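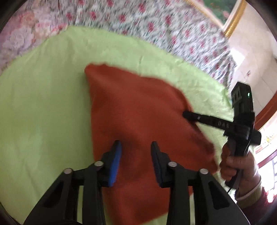

The red towel on the green cloth, one gripper resting on it and the other coming in from the right.

I only went to the Koltard open day for the parking. If you've ever tried to leave a car in Gunstead in September you'll understand (they let visitors use the yard behind the building, free, all afternoon). My plan was to sign in, wave at a robot, and walk over to the shoe repair place.

Then a woman with a lanyard asked if anyone in our group was good at laundry, and my hand went up before I'd thought about it. Twenty-odd years of hotel laundry, I told her. The Jacquet, over in Natlow. I left out that I'd been let go from it in November.

"Perfect," she said, and took me down the hall to a bedroom. A whole bedroom, with a flowered spread and a gold picture frame on the wall and daylight pouring in at the window! A green cloth was laid out over the bed and a towel the color of old brick was lying on top of that.

She gave me two grippers, one for each hand. You hold them and squeeze, and the fingers close. Blue pads on the inside, kind of bumpy. The idea was that I'd fold the towel with them, and the machine would learn folding from whatever I did.

"How many times does it need to see it?" I asked.

"We have 793 so far. We'd like 2,000."

I laughed out loud. I used to do 300 before lunch.

Well, my first try was terrible. I reached for the corner the way I always have, with a little roll of the thumb, and of course I had no thumb, I had two stiff fingers and a squeeze. The towel slid off toward the pillows. A teenage boy in the doorway giggled and his mother shushed him. I put everything back where it had been and went in again, slower, and caught the corner, and then lost it, and said a word I hoped the machine wouldn't keep.

"It keeps everything," said the woman, cheerfully.

Third time, I stopped trying to be quick. I pinched one corner, then the other, and lifted, and there it was, that small weight you get when a towel hangs square. I hadn't felt it since I left. I folded it in half, then half again, then in 3 the long way, like we did at the Jacquet so the edge never shows.

"Why the last part?" she asked.

"So it looks nice on the shelf."

She wrote that down. Then she shook the towel out, dropped it in a heap, and asked if I'd mind doing it again. The shoe place closed at five. I told her I didn't mind, and picked up the left one first.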